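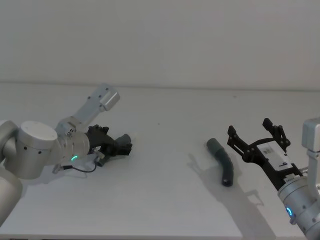 Waraporn Kaewkla
May 4, 2020

Print | E-mail this thread

1/ The Narkine results are in. We wanted to know whether a two-arm policy learns a handover better when the two arms have different hands. Short thread on the method and what came out.

2/ Setup: two arms facing each other over a white table. Multi-fingered hand on the left arm, parallel-jaw gripper on the right. The main test part is a curved dark gray tube. It has no flat side to speak of, so the angle of the first grasp matters a lot.

3/ The task: gripper picks the tube up off the table, turns it, and passes it to the hand. The hand has to hold it for the full count before the gripper opens. If the tube touches the table after the pickup, the trial is a fail.

4/ Training data was 2920 teleoperated demos, all collected in March. Medeiros and I split the driving. We kept the bad ones and labeled them, because an earlier run trained only on clean demos froze whenever a grasp slipped.

5/ The method change is small. The old policy predicted both arms in one output. Cornano predicts the gripper first, then feeds that plan to the hand as an input. Same network size, same cameras, same number of training steps.

6/ We ran 189 test trials per policy, with start positions drawn from the same list. Cornano finished more handovers than the old policy at every start angle except the one where the tube's open end points straight at the gripper. There they tied.

7/ Most of the gain is in timing. With the old policy the hand often closed early and pushed the tube out of the jaws. That failure showed up in only 2 of the Cornano trials.

8/ What still goes wrong: the fingers bunch up before contact and the thumb side arrives late. On a straight part you can get away with it. On the curve the tube rolls in the hand and the hold check fails.

9/ Someone asked about swapping roles, hand picks and gripper receives. We tried it on the Namolo part set and it was worse for both policies. I don't have a good explanation yet. Pickup from a flat surface with that hand is slow and I suspect the demos show it.

10/ Next is a second tube with a tighter bend. Trial list and label guide go up with the write-up. Corrections welcome in the replies.

Contact | © 2020 Waraporn Kaewkla | Back to top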